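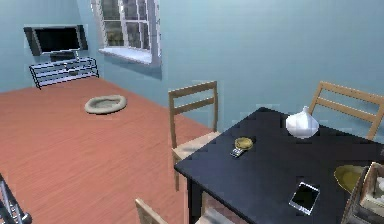 ## Nisari flat mop, after 3 months

I love this mop. I've owned the sponge kind, the string kind and one that sprayed its own cleaner (mostly onto my socks), and this is the first I reach for without grumbling!

It cost me $29 with two pads. The head swivels right under the couch, and the pad comes off with a tug, so there's no wringing. I do the dining room and hall in 11 minutes, and the planks dry without streaks if I go with the grain. The pads wash fine on warm, but skip the fabric softener.

My one gripe is the handle. The twist lock slips when I lean on it, so I keep mine at full length and leave it alone. I'd still buy it again tomorrow.
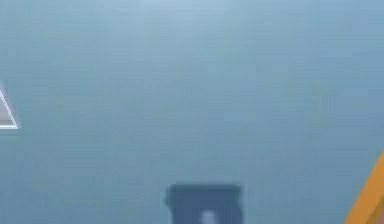
Wiremu Mahuika wrote in to say the lock on his slipped too, until he wiped the inner pole with rubbing alcohol, and it's held since March. I tried it this morning and so far, so good!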